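Packing for hospital: what did you wish you'd had?

heathermoss
Morning all. I'm in for my knee in November, four nights if it goes well, and I've started putting bits in a box on the bed as I think of them (my mum always packed this way, and I can't shake it!). Tell me what I've forgotten, please. 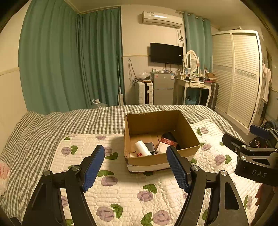
Box so far, phone included.

Nestley12
Lip balm, a long charging lead and slippers with a proper back. The sockets on my ward were miles behind the bed and I was forever asking somebody to reach round for me, poor things.

kettle_on
I'd disagree about the slippers, my physio wanted us all in trainers from the first morning. Ask at your pre-op, they do vary.

heathermoss
Ooh, I hadn't thought of trainers. I've had a bit of a reshuffle this afternoon as well, and it's all going into a soft bag in the end, so don't fret about me hobbling in with cardboard.

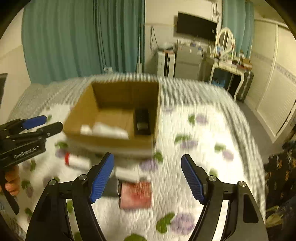
My other worry is food. Is it daft to take my own biscuits and teabags?

Nestley12
Not daft at all, love. I took two packets and shared them round the bay.

kettle_on
Teabags yes, but check about the biscuits if you're on tablets for sugar. And do take earplugs!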